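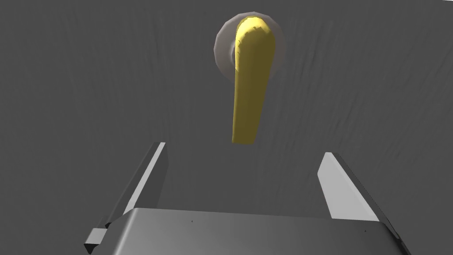
1/ Moving Mum into the ground-floor flat: what we learned

We've spent four weekends getting the place ready and a few people have asked what we did, so I'm putting it all in one thread.

2/ Door handles first. Mum has arthritis in both hands and the round knobs had to go. Levers she can push down with her forearm. A strong colour against a grey door helps as well, as her sight isn't great in the evenings.

3/ Lighting. We swapped the hall bulb for a brighter one and put a plug-in night light by the bathroom. Total cost £70, including a spare bulb.

4/ Rugs. All gone except the one Jeptoo Were gave her, which now hangs on the wall. Mum wasn't pleased about the others. We had words.

5/ The bathroom rail was the dear one – £165 fitted. Teun Mulder did it in a morning and found the stud first time. Get someone who knows the wall.

6/ Kitchen. Everything she uses daily is between hip and shoulder height. The big casserole dish lives at my house now and I bring it over on Sundays.

7/ Things I'd do differently: measure the bed before the van comes. Ours went back to Mavberg and we got a narrower one in January.

8/ Whole lot came to £846, bed not included. Ask the council about a grant before you buy anything – we asked after, and they don't backdate.

9/ Still looking for a kettle that's light when full. Suggestions welcome.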